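Print this page | E-mail this page

FOR IMMEDIATE RELEASE
4/26/21

Josthorpe Publishes Results of Table-Clearing Trials

TRAMTHORPE – Josthorpe today released results from its study of whether a robot arm can clear a household table without help. In simulation, the arm completed 38 of 100 attempts. Dropped items and poor grips accounted for most failures.

"Machines are not ready to take over this chore," said Sidra Paracha, who directs the study. "Mugs and fruit are going fairly well. Thin or slotted items remain difficult, and a full table takes about nine minutes."

The trials use Luvutska, the company's simulation software, and place everyday objects on the table in no set order. No home trials will begin before December.
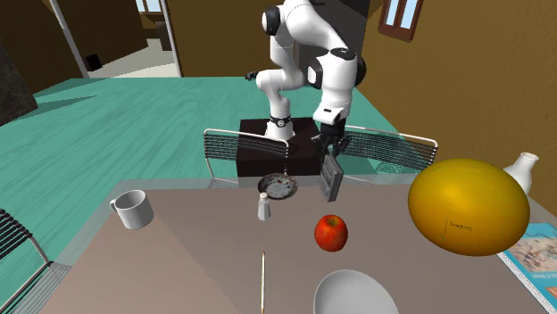

A simulated arm holds a slotted gray item over the table, near an apple and a salt shaker.

Availability

The full report and the list of test objects may be requested from the Josthorpe press office. Two further reports, on dishes and laundry, are planned with project partner Głowacki.

Print | E-mail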